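4. Comparison of fingertip pads on hand-held grippers for garment folding 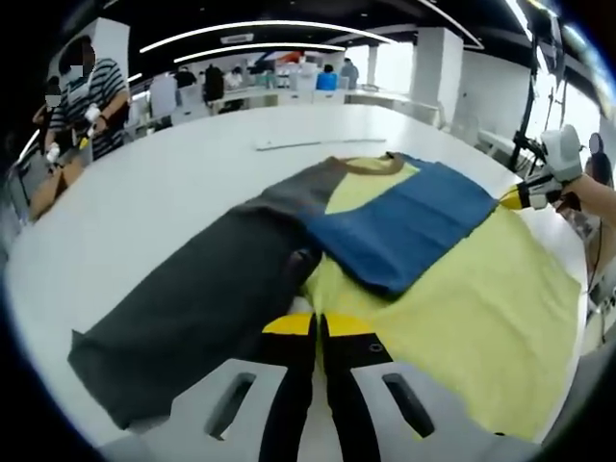 Figure 4. Folding a multi-coloured shirt with hand-held grippers at the shared table. View from the camera on one of the grippers.

Last updated: Jun 9, 2019

4.1 Purpose of the comparison

The earlier sections dealt with rigid objects, where the choice of fingertip made little difference once the jaw force was set. Cloth behaves differently. A fingertip that holds a box well may slide off a hem, and one that holds a hem well may drag the layer underneath along with it. We therefore compared three fingertip pads on the same hand-held gripper body before fixing the design of the arm-mounted version. All three fit the same black fingers and can be changed with one screw.

The pads are referred to by the names used in the workshop. Plakstead is a flat, firm pad with a smooth face. Belevau is softer and has a slight curve across its width. Chornovol has the same outer shape as Belevau but a thin ridge near the front edge, intended to get under a single layer of cloth.

4.2 Set-up

All folding took place at the large white table in the Koltusari room, which other groups were using at the same time. We did not try to clear the room or fix the lighting. There are windows along one wall and curved strip lights in the ceiling, and the arm will later have to work in places like this.

Each gripper carries its own wide-angle camera, mounted so that both fingertips stay in view at the bottom of the picture (Figure 4). The field of view is wide enough to take in most of the table and much of the room behind it. The cost is strong bending of straight lines towards the borders, and the fingers look very large next to anything further away. For this comparison we left the pictures uncorrected, as the person marking them only needed to see what the cloth did close to the pads.

Garments were chosen to include seams, ribbed collars and changes of colour. The shirt in Figure 4 has a pale yellow body with blue and dark grey sections, and the borders between them gave the markers something to judge alignment by. Plain garments were also used, but on those it was often hard to say from the gripper view alone whether a fold edge had moved.

4.3 Procedure

A trial consisted of one grasp, one carry and one release. The operator closed the gripper on the cloth at a place of their own choosing, moved it to where the fold was meant to end, and let go. A complete fold of a shirt usually took several trials. Operators could work alone or with a second person holding another part of the garment, and were asked not to touch the cloth with their bare hands until the fold was finished.

Paula Matei and Taras Melnychuk ran the sessions. Pads were changed after every 50 trials, and the order of the pads was shuffled between operators so that practice would not favour whichever came last. Grip force was left to the operator. This is a weakness of the hand-held method: a person who feels the cloth slipping will squeeze harder without noticing, and the recordings contain no direct measure of force.

Marking was done afterwards from the gripper recordings by Guangming Cheng and Marta Palamarchuk, who were not told which pad was fitted. In practice the ridge on Chornovol can sometimes be seen when the fingers are open, so the marking was blind only in part. Each trial was given one of four marks: clean, slipped, double pick (a second layer was taken up without being wanted) or bunched (the cloth gathered into a pleat at the fingertips). Where the two markers disagreed, Matvii Kostiuk watched the recording and decided.

4.4 Trials kept

We planned for 2,000 trials and kept 1,213. Most of the shortfall came from sessions that ended early when the room was needed. A further 113 trials were recorded but left out, either because a hand had touched the cloth or because the garment hid the fingertips at the moment of release. These are not included in the number kept.

4.5 Observations

Plakstead was the easiest pad to let go with. The cloth dropped away when the fingers opened, and the fold edge stayed where it had been put. It was also the pad that slipped most, nearly always on thin jersey and nearly always at the start of the carry. Operators got round this by taking a deeper bite of cloth, which led in turn to more double picks.

Belevau slipped far less. Its usual fault was bunching. When the operator pressed down before closing, the soft face pushed a small pleat ahead of it, and the pleat was then carried to the far side of the fold. Pleats near a seam were the worst, as the stiffer stitching stopped the cloth from spreading out again. Pulling the grippers slightly apart before release took out most of them, but this needs two grippers and a fair amount of practice.

Chornovol gave the fewest double picks on loose layers, as hoped. On ribbed collars and cuffs the ridge caught in the knit and the cloth stayed on one finger after opening. Operators shook it free, often spoiling the fold. We tried rounding the ridge with fine sandpaper – this helped with cuffs but seemed to lose part of the gain on single layers. The sanded pads are not part of the trials reported here.

Two-person folds were harder to mark than those done alone. The second gripper often came in from the side of the view, and a slip seen at one pad could have been caused by a pull at the other. We marked the pad nearest to the camera and ignored the rest.

4.6 Choice of pad for the arm

Belevau was chosen for the first arm-mounted tests. Bunching can be reduced by changing the motion, and the arm can be told to stop pressing at a set height in a way that a human wrist cannot. Slipping early in the carry is harder to recover from, since the garment has already moved by the time the camera shows it. Plakstead pads will be kept for heavier cloth such as towels and denim.

We do not claim that the order of the three pads would hold for a different finger width or for damp laundry, neither of which was tried. Wear was not measured either. The softer pads showed marks at the corners by the end of the sessions and were replaced before the work described in Section 5.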